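Washing a big wool or wool-blend blanket at home – quick version, writing this up between loads so excuse the mess.

Check the care label first. If it says dry clean only and you love the thing, stop reading and take it in. If the label is gone, which on mine it mostly is, do the spot test below before anything else.

## What you need

- wool wash, the no-rinse kind or regular, either works. I use Paltico, the unscented one
- bathtub or a front loader with a real wool cycle
- white vinegar
- 4 big towels, old ones
- a soft brush
- somewhere flat to dry it. More on that later, it's the annoying part

## Spot test

Strong colors bleed. Red, orange, navy, dark green. Wet a white cloth with cool water and a drop of wool wash, press it on a corner for a minute. Color on the cloth? Then no machine, cold water only, and never fold a dark part against a light part while it's wet.

Do this on every color in a pattern, not just the main one. Stripes and borders are sometimes a different yarn and they can run when the rest doesn't. Learned that with a throw that used to have a white edge.

## Before it gets wet

Shake it outside. Hard. Then lay it over a rail or a table and brush one direction, with the nap. Gets out crumbs, hair, lint. Skip this and all of it turns to felt balls in the wash.

Look for snags and pull them through to the back with a blunt needle. Don't cut them.

Stains now, not after. Dab, don't rub. Food grease – a little wool wash straight on, wait 9 minutes, blot. Coffee or tea – equal parts vinegar and cool water. Anything with wax, let it go hard and lift it off with a spoon handle. 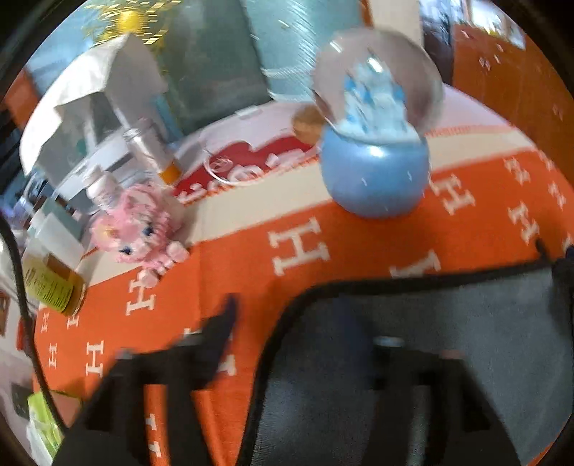 *Orange blanket with the white H pattern and cream border, on the table.*

Clear the table before brushing if that's where you do it. Measure now too – length and width, write it down somewhere. You'll want the numbers when you lay it out to dry and it has gone a funny shape.

## Tub method

1. Fill with cool water, enough to cover. Water should feel like nothing on your wrist.
2. Wool wash in, swish, THEN the blanket. Never pour soap on top of it.
3. Push down gently till it's soaked through. Leave it. 21 minutes is what I set the timer to, no science there.
4. Press it a few times, no wringing, no twisting, no scrubbing.
5. Drain. Press the water out against the side of the tub.
6. Refill at the same temperature. Sudden hot or cold is what shrinks wool, plus agitation. Rinse till clear. Splash of vinegar in the last one.

It'll be very heavy. Lift it with both arms under, like a sleeping kid. If you pick it up by one end it stretches and you're stuck with it.

## Machine method

Wool cycle, cold, lowest spin you've got. Nothing else in the drum. If your machine only has "delicate" check the manual, some of them still spin pretty hard. Mesh bag if it fits, mine doesn't.

Take it out right when it ends. Sitting wet in a heap = creases that stay for weeks.

## Drying

Towels on the floor, blanket on top, roll the whole thing up and kneel on it. Swap to dry towels, do it agian. Then flat on a rack or two racks pushed together, pull it gently back to the numbers you wrote down.

No dryer. No radiator. No direct sun if the color is strong. Flip it after a few hours. Mine takes all day and overnight, longer in April when the heating's off and the place is damp.

## Putting it away

Bone dry first. Check the thickest part, usually the hem or fringe. Cotton bag or a pillowcase, cedar if you get moths. Not plastic, it needs some air. Refold along different lines every couple months or you get a worn crease.

How often? Once a year is plenty, most of the time airing it on a dry day does the job. If it only smells a bit, hang it by an open window and leave the tub out of it.

Pilling – fabric comb, light strokes, flat surface. Will add a bit on mending moth holes when I get to it, the post is half writen.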